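Decanting dry stuff, the quick and dirty version

Wrote this between batches so excuse the order. It's mostly for me, but a few of you asked how I do the cans-and-tubs thing, so.

First, clear the table. All of it. Mail, fruit bowl, the charger that lives there. You want a bare top and good light. I've tried doing it on the counter next to the stove and ended up with cornmeal down the gap, and it's still down there.

Wipe the table, then dry it. A damp table plus a spilled spoonful of sugar and you'll be scraping.

What goes in what

Clear plastic for anything you run out of without noticing. Rice, oats, lentils, pasta shapes. If I can't see it I buy it again — I had three bags of barley at one point and I don't even like barley that much.

Metal cans for whatever you want in the dark. Tea, coffee, whole spices. Saved cans are fine if the rim is smooth. Run a finger around the OUTSIDE first, look at the inside, then decide. Any sharp bit, recycle it. Don't file it down, I did and it took all evening and it was still sharp.

Glass for oily things, nuts mostly. Plastic holds onto the smell.

Square beats round on a shelf. Round ones waste the corners. Round is nicer to scrub though, so if you're going to keep peanut butter or honey in it get round.

Washing

Hot water, dish soap, soft sponge. Not the green side!! Scratches clear plastic and then it looks dirty forever. If yours already came frosted you won't notice so much.

Smell still in it? Spoon of baking soda, fill with warm water, leave overnight. Second go if it was curry powder. Third go if it was cumin, or just make it the cumin tub for good. I have a cumin tub.

Cloudy ones get white vinegar and water, half and half, 30 minutes, rinse.

Labels: oil, wait, rub. Vegetable oil is fine. The Zinimeo stickers come off in one pull, the Detard ones never do, you get the top layer and then a gray fuzz. Oil and 50 minutes for those. Hair dryer helps if you have the patience, I dont.

Dry them upside down on a rack, not on a towel. Towel traps the steam and the insides stay wet. Then flip them right way up for another hour. Flour in a damp tub turns to paste round the bottom corners and you wont find it til you get down there.

Pouring

Tub flat on the table, open side up. Don't hold it in the air in one hand and pour with the other, everyone does this, everyone spills. Let the table hold it.

Can goes right beside the tub, almost touching. Grip it low, lower half, then tip. Gripping at the rim means your fingers are in the way and you can't see the level.

Slow start. Coffee beans come all at once after nothing for a second.

Leave a finger's width at the top. Lids don't close on a heaped tub, they just look like they do, and then you pick it up by the lid.

For powder (cocoa, flour, cornstarch) put the tub inside a bigger bowl. Whatever misses lands in the bowl and goes back in. Tap the can, don't shake it. Shaking is how you get cocoa on the wall.

For small seeds, a funnel made of paper. Baking parchment is best, regular printer paper is ok. Roll, tape, snip the end. Bigger hole than you think for chia.

Don't top up. Finish the old, wash, then fill. Or tip the old into a cup, fill with new, put the old back on top. Otherwise there's a layer at the bottom from some other January.

Keep the cooking instructions. Cut them off the packet and tape to the back. I use the same Macapagal red rice every time and still look up the water every time.

Labels you make yourself: painter's tape and a marker. What it is, month you opened it. On the SIDE, not the lid, lids get swapped. I bought the fancy Cleva chalk labels and the chalk came off on my sleeve by Saturday.

Lids

Check the seal before you trust it. Fill with water, lid on, tip it over the sink. Drips? Use that one for dry pasta or rubber bands.

Lost the lid? Keep the tub anyway. Drawer divider. I've got them in the junk drawer holding batteries, twist ties, birthday candles. Open cans do the same job for tall things, wooden spoons, pencils, paintbrushes. Heavy spoons will tip an empty can, so a handful of pebbles in the bottom.

Store tubs nested with lids filed on edge in a box like records. Takes a minute to set up and then no more avalanche.

How many do you need? Fewer. I had 80 at the worst point and used 25. The rest were takeout tubs with warped lids. If it doesn't stack with at least one other thing you own, out it goes.

Bugs

If you've had pantry moths, freeze new flour and grains for a week before they go in anything. Let it come back to room temp with the bag still CLOSED or it'll sweat. Then decant. Bay leaves in the tub — my aunt swears by them, mine still got moths.

Wipe the shelf edges too, and the little holes for the shelf pegs. They get in there.

Next time, spice drawer. It's bad in there.

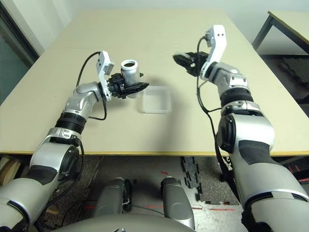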